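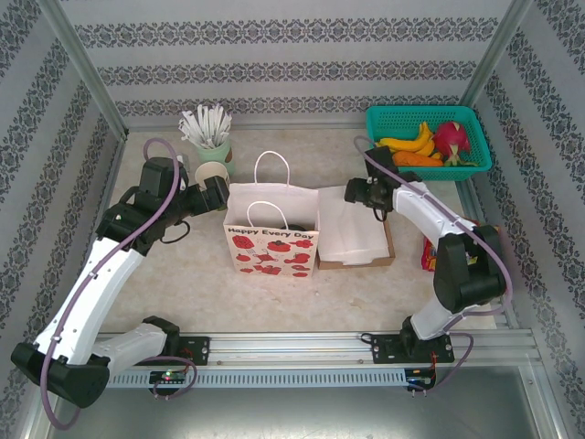

veerle_v
Gift bag people, I need you. My aunt turns 70-something in February (she won't say which) and I've offered to put together the presents for the whole table, so everyone goes home from Hunddale with a little something. I've been a box-and-ribbon person my entire life, but my hands are not what they were and I'm ready to give in. I like the white paper kind with rope handles, and the one with "Happy Every Day" over the red flowers, teapots and cups is just so cheerful that I keep coming back to it. It would suit her to a T — she has tea going from breakfast until bedtime. My question is what goes in the bottom. Do you set things straight in, or use a shallow cardboard tray with tissue first?

Posted 2018-01-09

mayafak
Oh, I love this! Tray with tissue, every time. I did 30 bags for my sister's shower and the ones without a tray sagged in the middle before we'd even gotten them out of the car. Cut the tray a finger narrower than the bag or you'll be wrestling with it and saying words your aunt wouldn't like.

bart_c
I'll disagree with Maya, nicely. A tray inside a paper bag makes the corners poke out, and then the corners tear. One piece of flat card on the bottom, two sheets of tissue scrunched up on top, done. Save the tray for cookies and hand it over by itself.

mayafak
Mine didn't tear, Bart! But I'll admit they were heavier bags than most.

soledad.r
What are you putting in them, Veerle? If it's fruit, please skip the bag altogether. I once put bananas and a dragon fruit in a paper bag for a neighbor and by the time I'd walked over to Jarnport the bananas were bruised all down one side. A plastic basket with mesh sides is much kinder to them, and people keep the basket.

veerle_v
No fruit, I promise, though now I want a dragon fruit. It'll be a tin of tea, a small jar of honey and a few almond cookies my cousin bakes. The honey is the heavy one.

bart_c
Honey goes in first, dead center, with the tin right up against it. Then the cookies on top where they can't get squashed.

jmertens
Rope handles are fine with a jar that size, but do check the knots on the inside. I had one slip through on the stairs and that was the end of a very nice marmalade.

veerle_v
Oh Jasper, the poor marmalade! I'll go over every knot. I'm going to try one bag Bart's way and one Maya's way this evening, carry them both around the block, and let you know how they hold up.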